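White cube shelving next to a heater: clearance and fixing

Posted by Bangash, 8 October 2021

I have a white open shelving unit in a small bedroom. Standing against its left side is a white perforated cabinet on castors, which I use as a heater. Its flex runs out underneath and across to the foot of the shelves.

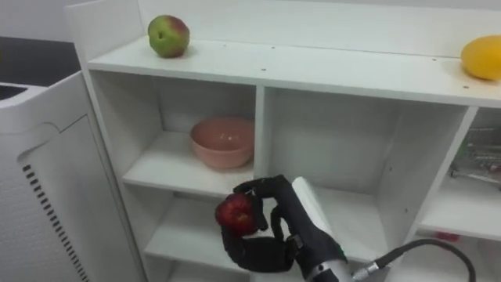

Fruit and a bowl live at the top, toys at the bottom. The unit isn't fixed to the wall. Is the spacing adequate, and should I fix it? 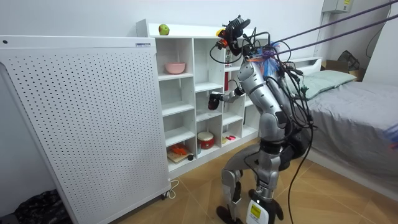

Bedroom, with the perforated cabinet left of the shelves.

Walstead

Check the heater's manual for side clearance. If it gives none, I would leave 500 mm to the shelves. Keep the flex flat and uncoiled.

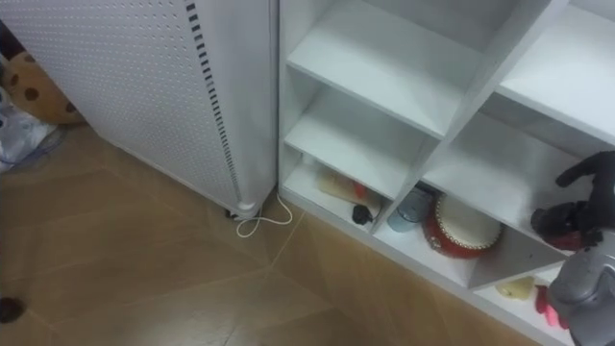 Cable loop between castor and shelving.

The plastic bag and the spotted cushion should go elsewhere. Neither belongs against a heater, and a thin bag can be drawn onto the vents.

Itgate

Fix it. One bracket at each end of the top board, into studs or proper plasterboard fixings, 50 mm screws. Mine took 3 brackets as it is a wide one.
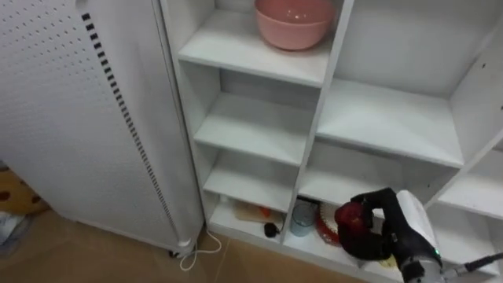 Heavier items go on the bottom level, which you have mostly done already. I would move the bowl down as well. Ceramic or plastic, it will come off an upper shelf if the unit is knocked. Fruit also keeps badly near warm air.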